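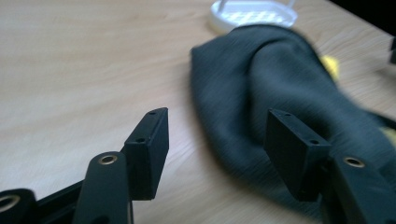

Reception center check, Trarside site, 2022-10-13. This round covers the intake hall and the two interview rooms used for asylum claims. Intake desks need a clear surface before each interview, and a light wooden top with a pale grain like this one shows ink and stray papers quickly. Checked by Sabina Malý.

1. Fire exits, intake hall: OK. Both doors open outward.
2. Exit signs in all posted languages: PARTLY. Dari sign missing on the Piten side.
3. Interview room doors close fully: FAIL. Room 2 can be heard from the corridor. Reported in August, still open.
4. Case files locked away overnight: OK.
5. Waiting area under its limit of 800: OK.

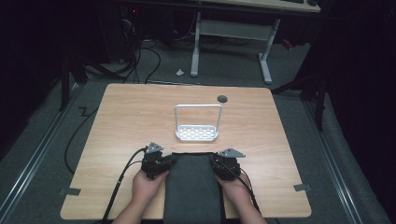
Small white metal basket on the table.

6. Complaint forms in reach without asking staff: FAIL. Kept behind the counter.
7. Interpreter phone line: OK. Answered in about 10 minutes.
8. Notice on the right to appeal: OK, but the print is too small.

Items 3 and 6 go to Naltwood for repair and follow-up. Recheck before the next arrivals.

Comments

Tichý: The corridor problem is the same in the old building. A door seal would help.

reader_3737: Was the Dari sign ever ordered?

Piten resident: Please post the recheck here too.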